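Saturday, after supper

Six hours in the Didmont lab and I smell like warm plastic. The plan on the whiteboard this morning said "full gearbox, start to finish, by lunch." Elmarie wrote it. She also drew a smiley face next to it, which by three o'clock somebody had given a mustache and a look of deep regret.

So, where we are. The project is still what it was in the fall: the arm has to put together a small planetary gearbox out of loose parts, with none of us touching anything once it starts. Carrier down, gears on, ring over the top, done. I could do it in the time it takes to sneeze. The arm has had most of a semester and a budget of $1,185, a good slice of which went on a second power supply to replace the one I plugged in backward. I don't wish to discuss the power supply.

The first hour went to calibration. Nosipho has a theory that the arm drifts when the heating comes on, and she has a spreadsheet for it, with colors. I have a theory that the arm drifts when I'm the one standing next to it. We ran the corner-touch routine until both theories looked equally good and then went and got bagels.

After bagels, the Plurnar script. I named it after a typo in my own notes and now it's in the folder names, the poster draft and an email to our advisor, so Plurnar it is, forever. It handles the approach: where the hand stops, how wide the fingers open, how slowly it comes down. The old version came down like a dropped piano. The new one comes down like someone getting into a cold pool, which Elmarie says is an improvement and I say is going to cost us on time. The rules for the Tuleck showcase give each team 40 minutes at the table, setup included. At the present rate we'd get the carrier placed and then everyone could go home and raise families.

Things I changed today, so that I can find them again when it all breaks:

- open width before the descent: back to the wide setting
- descent speed: halved, then put back up a bit when Nosipho left to refill her water
- wait after closing: longer
- the log now saves the finger position on every step, all 2,594 lines of it for one short run, and I read a truly shameful number of them

The log was worth it, though. It showed the fingers being told to close before the arm had finished moving. One line in the wrong place. It has been there since before Thanksgiving and I wrote it, and I know I wrote it because the comment above it says "this is fine."

Elmarie was very gracious. She only read the comment out loud twice.

Then an argument on where to grab. The carrier is a disc with a hole through it and gears riding on the face, and there are only so many places on a thing like that where two fingers can get hold without bumping a tooth. I want to go for the rim, in the gaps between the gears. Nosipho wants one finger in the hole and one outside, like picking up a doughnut. She demonstrated with an actual bagel. It was a persuasive bagel. We agreed to try the rim first and keep the bagel method in reserve, and it's in the notebook under that name now, so heaven help whoever inherits the notebook.
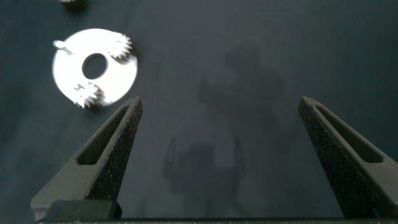
Why not just glue the gears on and skip the hard part?

Because the showcase rules want the gears to turn freely when the box is finished, and the judges crank every one by hand. Jacobs House tried glue last year and got a very polite zero.

I did look it up, just in case there was some other glue.

Left to do before the next session: write the approach from the side, print another set of fingers with the tips a touch narrower, and get someone to explain to me why the poster has to be done before the project it's a poster of. The poster wants 2,000 words. So far I have a title, and Elmarie hates the title.

Also need to buy Nosipho a bagel. The demonstration one ended up on the floor and she has brought it up more than once.

My turn to open the lab next time, so I have the key in my coat, left pocket. Writing that down because of the last time I had the key.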